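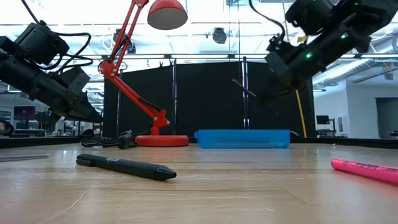

A thin purple pen above a lightly scratched tabletop.

Frequently Asked Questions about the Skivberg Letter Exchange

Who can join?

Anyone who likes getting mail and is willing to send some back. You don't need nice handwriting, and you certainly don't need to be a "writer." Our members are mostly grown-ups, but we do have a few teenagers who write with a parent's okay (there's a box for that on the sign-up form, and please do have the parent sign it themselves). We have 137 members at the moment, spread pretty widely, with a cheerful little cluster in Ovodport.

How are partners matched?

By hand, with a pot of tea and a lot of shuffling of index cards. Younes Saber does the matching and reads every form from start to finish, so go ahead and tell us the odd things - that you keep bees, that you can't stand small talk, that you'd love to hear from someone who lives near the ocean. Matches go out twice a year, and the next sign-up window opens in June.

What kind of pen should I use?

Oh, we get this one a lot! Use whatever you have in the drawer. Black or dark blue ink is easiest on older eyes, and pencil is fine too as long as you press firmly enough that it won't rub away in the envelope.
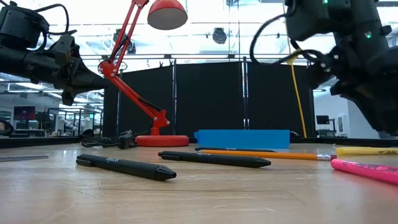

If you're left-handed and tend to smear, try a quick-drying ink and a slightly rough paper, and give each page a minute before you turn it over. A few members swear by fountain pens and will tell you so at length. You're welcome to type if your hands give you trouble, though we do ask that you sign your name by hand at the bottom.

How long should a letter be?

There's no rule. If you'd like a number to aim for, 500 words is a comfortable first letter and fills a couple of sheets nicely. Plenty of people write less, and one pair has been trading postcards very happily for years.

My partner hasn't written back. What now?

Give it 16 days beyond when you'd expect a reply, and then send a short, friendly note. Mail gets slow, people get busy, and sometimes a letter simply sits under a stack of bills. If you still don't hear anything, let us know and we'll check in gently on your behalf. We can find you a new partner without waiting for the next round.

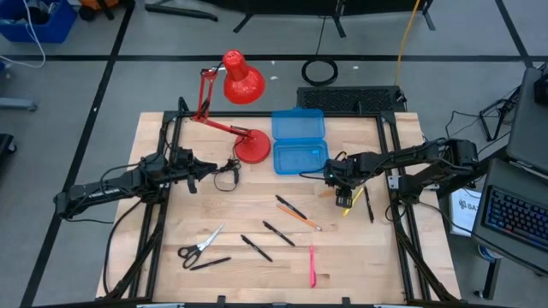
Do I have to give out my home address?

No. You can use a post office box, or you can have your letters sent in care of us and we'll forward them every other week. Forwarding costs $4 a month to cover the stamps and the big envelopes.

Can I have more than one partner?

Yes, but we'd love for you to settle in with the first one before you ask for a second. Three is the most we'll match for any one person.

What is the Morikawa round?

It's our group letter! One packet travels down a list of members, and each person reads everything inside, takes out their own old letter, tucks in a new one, and sends the packet along. Please don't hold on to it for more than a week. To be added to the list, write "Morikawa" on your form next to your name.

Last updated November 20, 2021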